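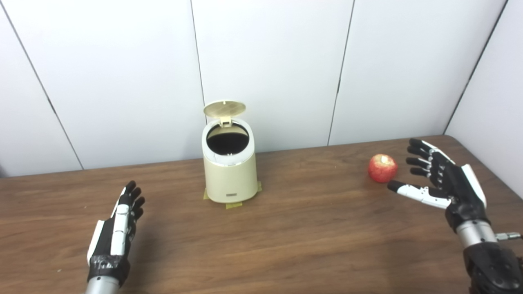
*Fig. 4. Bin on its tape marks, lid open, apple on the right-hand side.*

## 5. Setting up the apple-in-the-bin routine

Okay, arms are bolted down, both hands answer when you ping them, and you've done the homing in section 4 (please tell me you've done the homing). Now the fun part! I run this one on the Plonano controller, and Ghassan Hamdan's build two benches over uses the same file with no changes, so it should work for yours too.

1. Clear the tabletop. Mugs, screwdrivers, all of it.
2. Put down two patches of masking tape where the bin will stand. I let mine stick out past the base so I can still see them with the bin in place.
3. Stand the bin on the tape and flip the lid all the way up. The routine doesn't open the lid for you. I tried to write that part in January and gave up after a week.
4. Set the apple between the bin and the right hand, toward the back of the table. Leave a gap before the fingertips. If it's touching them at the start, the first close just shoves it away.
5. Load `apple_right.cfg` and set the closing speed to 200. You can go up to 600 once you trust it.
6. Open the right hand fully and park the left one upright, palm facing the middle. It stays parked for the whole run.
7. Press start and keep your own hands back until the status light goes green again.

> **Caution:** Don't go to 800 on the closing speed, even though the slider lets you. I bruised a lot of apples that way and popped a finger tendon on the Jonton hand, and getting that thing restrung ate up a whole evening.

> **Note:** Check that the forearm cables have slack before every run. Samer Mahasneh clips his to the table leg, and I've started copying him.

### If it misses

Usually the bin got bumped. Line it back up with the tape and run it again before you touch any settings. If the thumb lands short of the apple 2 times in a row, redo the thumb offset from section 4 and save it under a new name (I overwrote my good one, so learn from me). If the apple rolls off before the hand even gets there, try a flatter-bottomed one, or turn it until it sits still.

Section 6 does the same thing with the left hand, and you'll need to move the tape for that.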